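**Pressemitteilung**
Rurnetby, 16. April 2026

# Vovov stellt Spielküchensortiment für Kindertagesstätten und Grundschulen neu zusammen

Das Unternehmen Vovov liefert sein Sortiment für Spielküchen ab Juli in überarbeiteter Form aus. Die Serie trägt die Bezeichnung Kidley und umfasst Geschirr, Kleingeräte und Spiellebensmittel für den Einsatz in Gruppenräumen. Sie ersetzt die bisherigen Einzelpackungen, die nach Abverkauf der Lagerbestände entfallen.

Grundlage der Überarbeitung war eine Auswertung der Nachbestellungen aus Einrichtungen. Erfasst wurden 305 Vorgänge. Der überwiegende Teil betraf Kleinteile aus dem Bereich Obst und Gemüse, gefolgt von Bechern und Tellern. Kleingeräte wurden selten nachbestellt, dann jedoch meist als vollständige Einheit, weil einzelne Teile bislang nicht lieferbar waren. Dieser Punkt wird mit der neuen Serie geändert.

## Zusammensetzung

Die Serie gliedert sich in vier Module: Geschirr, Vorrat, Obst und Gemüse sowie Kleingeräte. Jedes Modul ist einzeln bestellbar und erhält eine eigene Artikelnummer. Die Module Geschirr und Vorrat werden in gedeckten Farben gehalten, das Modul Obst und Gemüse orientiert sich an der Farbe des jeweiligen natürlichen Vorbilds. Eine Ketchupflasche gehört zum Modul Vorrat, der Miniaturbackofen zum Modul Kleingeräte.

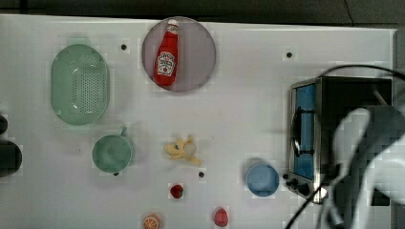
Für das Modul Geschirr ist ein ovales Sieb in Hellgrün vorgesehen. Die Lochung im Boden ist regelmäßig angeordnet, der Rand gerundet. Die Becher sind in Grün und Hellblau lieferbar. Die unterschiedlichen Farben sollen die Zuordnung beim Eindecken und beim Wegräumen erleichtern. Teller werden mit abgesetztem Rand ausgeführt.

Im Modul Obst und Gemüse sind unter anderem eine Banane mit aufgefächerter Schale, eine Erdbeere und eine Orangenscheibe enthalten. Die Banane wird als ein zusammenhängendes Teil geliefert. In der Vorgängerserie war die Frucht von der Schale trennbar, was nach Angaben der Einrichtungen häufig zum Verlust eines der beiden Teile führte.

## Aufbewahrung und Ordnungssystem

Zu jedem Modul wird eine stapelbare Box mit Deckel geliefert. Die Boxen haben eine einheitliche Grundfläche und passen in die Regalsysteme der Reihe Sakamoto, die Vovov seit mehreren Jahren im Programm führt. In einem Regalfach der Standardbreite finden zwei Boxen nebeneinander Platz. Eine Beschriftung mit Piktogrammen liegt als Klebebogen bei und kann durch eigene Etiketten ersetzt werden.

Der Packplan auf der Innenseite des Deckels zeigt die Lage der Teile. Große Teile wie Sieb und Teller werden zuerst eingelegt, Becher und Spiellebensmittel anschließend in die verbleibenden Zwischenräume. Nach Messungen im eigenen Musterraum in Rurnetby dauert das Einräumen eines Moduls durch eine erwachsene Person rund 2 Minuten. Werte für Kindergruppen liegen noch nicht vor und werden im Verlauf der ersten Einsatzphase erhoben.

„Ein Spielsortiment wird in der Einrichtung mehrmals täglich ausgebreitet und wieder verstaut. Die Anforderungen an die Verpackung sind deshalb höher als bei einem Produkt für den Privathaushalt“, erklärt Mieczysław Grabowska, Leitung Produktentwicklung bei Vovov. „Wir haben die Boxen vor den Inhalten festgelegt und die Maße der Einzelteile danach abgestimmt.“ 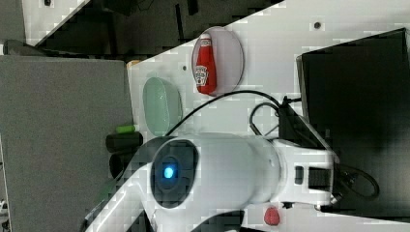 Teller und flache Schalen lassen sich auch als Ablage für Spiellebensmittel und Flaschen verwenden. Auf eine feste Zuordnung von Geschirr und Inhalt wurde verzichtet. Die beiliegende Handreichung nennt acht Spielanlässe, darunter Tisch decken, Vorräte sortieren und Einkauf einräumen. Sie richtet sich an pädagogische Fachkräfte und setzt keine Vorbereitung voraus.

## Reinigung und Ersatzteile

Geschirr und Spiellebensmittel sind mit lauwarmem Wasser und handelsüblichem Spülmittel zu reinigen. Das Sieb ist nach der Reinigung mit der Öffnung nach unten abzulegen. Kleingeräte dürfen nur feucht abgewischt und nicht untergetaucht werden. Vor dem Verschließen der Boxen müssen alle Teile vollständig trocken sein.

Ersatzteile werden künftig einzeln angeboten. Die Teilenummer ist dem Packplan zu entnehmen, eine Bestellung über die Modulnummer ist nicht erforderlich. Für Teile der Vorgängerserie besteht die Nachliefermöglichkeit, solange der Vorrat reicht. Alte und neue Teile können gemeinsam verwendet werden, die alten Teller passen allerdings nicht in die neuen Boxen.

## Verfügbarkeit

Die Auslieferung beginnt im Juli. Vorbestellungen von Einrichtungen und Trägern nimmt der Vertrieb ab sofort entgegen. Preislisten, Maßblätter und die Handreichung werden auf Anfrage zugesandt. Der Musterraum in Rurnetby kann nach Terminabsprache besichtigt werden.

**Über Vovov**
Vovov mit Sitz in Rurnetby entwickelt und vertreibt Spielmaterial und Aufbewahrungssysteme für Kindertagesstätten, Horte und Grundschulen. Zum Programm gehören die Regalreihe Sakamoto und die Spielküchenserie Kidley.

**Ansprechpartner für Fachfragen**
Mieczysław Grabowska
Leitung Produktentwicklung
Vovov, Rurnetby

Abdruck frei, Belegexemplar erbeten.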